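Hanging your pieces for the Welergate group show

I'm Youssra El Khatib, and I've hung enough of these to have strong feelings about wire. Grab a pencil and a level before you start.

1. Find your wall number on the floor plan and check it against the tag on your crate.

2. Mark your center line at 60 inches from the floor. Go light with the pencil, please — I'm the one who touches up the paint! 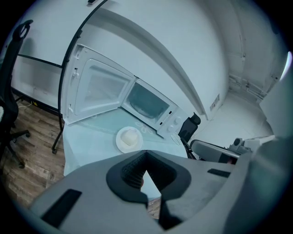 3. Screw the D-rings into the back, a third of the way down, and run the wire between them with a little slack.

Caution: anything over 19 pounds gets two hooks. No exceptions, even for small bronzes on shelves.

4. Hang it, step back and check the level. 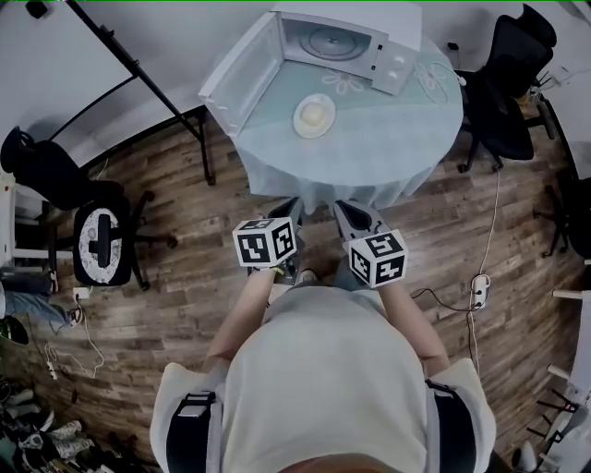 If it keeps tilting, stick a felt bumper on each bottom corner (I love these things) and try again.

5. Put your label to the right of the piece, low enough that it won't catch a shadow.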